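Home Articles Issues About Search

3.2 Seating at the Wuromton site

Task chairs made up the largest group of furniture in the survey. Of the 400 pieces logged at Wuromton, 89 were chairs with adjustable parts, and these were recorded separately from stools and fixed seating. Coding followed the scheme of Wuisan, which sorts a chair by its back, its head support, its arms and its base.

Backs were coded as solid, padded or mesh. Mesh backs were split again by the direction of the strands, as the earlier Sestis inventory had grouped all of them together and its totals could not be compared with ours. Head supports were coded as present only when the support was a separate part fixed to the backrest (Figure 4). A backrest that simply rose higher than usual was coded as absent. Eight chairs were moved from one group to the other under this rule.
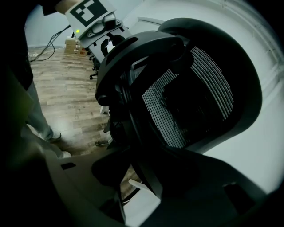 Figure 4. Black office chair with mesh back, headrest and armrest, seen from behind.

Armrests were noted on the same sheet. We did not try to judge whether they had been adjusted by the people using the chairs, and height settings were left out of the analysis. Wear on the seat edge was scored for the full set and is reported in Section 3.3.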